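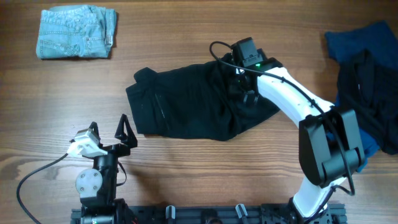

Folded light blue jeans and a black garment spread flat on a wooden table.

Trouser folding is the practice of reducing a pair of pants to a flat, compact shape for storage, display or travel. It is one of the commonest household laundry tasks and is also carried out in clothing stores, hotels and commercial laundries. Methods differ mainly in the number of folds and in whether the finished garment is meant to lie flat, stand upright or hang over a bar.

Basic method

The garment is laid on a flat surface with the waistband to one side. One leg is brought over the other so that the inseams meet, and the fabric is smoothed by hand from the waist toward the hem. The pointed part of the seat, where the crotch seam sticks out, is tucked inward to give a straight edge. The hems are then brought up to the waistband and the length is halved or divided into thirds.

Denim holds a crease well and usually stays in place without further handling. A pair of jeans folded this way forms a rectangle, often with a back pocket showing on the outer face. Thin knits and stretch fabrics tend to slide, and are more often folded in thirds or rolled.

Variations

The file fold, used in drawers, ends with the garment standing on its folded edge so that a whole row can be seen from above. The store fold leaves the waistband and label facing out. The crease fold, used for dress pants, lines up the front and back creases before the legs are laid together — the garment is then hung over a bar, as a second fold would mark the cloth.

In the Bremgate fold, named for the laundry where it was taught, the legs are folded separately toward the waist and the seat is wrapped over them. Aparecida Mendonça described it in a training booklet for laundry staff, which listed 292 garment types and gave a folded size for each.

Surface and lighting

A table at hip height is generally preferred to a bed, whose soft surface lets the fabric sink and shift. Wood and laminate are both common. Dark garments show lint more readily than light ones and are often brushed before folding. Seams on black cloth can be hard to see in weak light, so laundries often place a lamp to one side of the table.

Storage

Folded pants are usually stacked with the thickest fold facing forward. Tall stacks press creases into the lowest items — five or six pairs of jeans is a common limit on a household shelf. Heavy denim is placed at the bottom and lighter cloth on top.

See also

Clothes hanger
Ironing
Laundry sorting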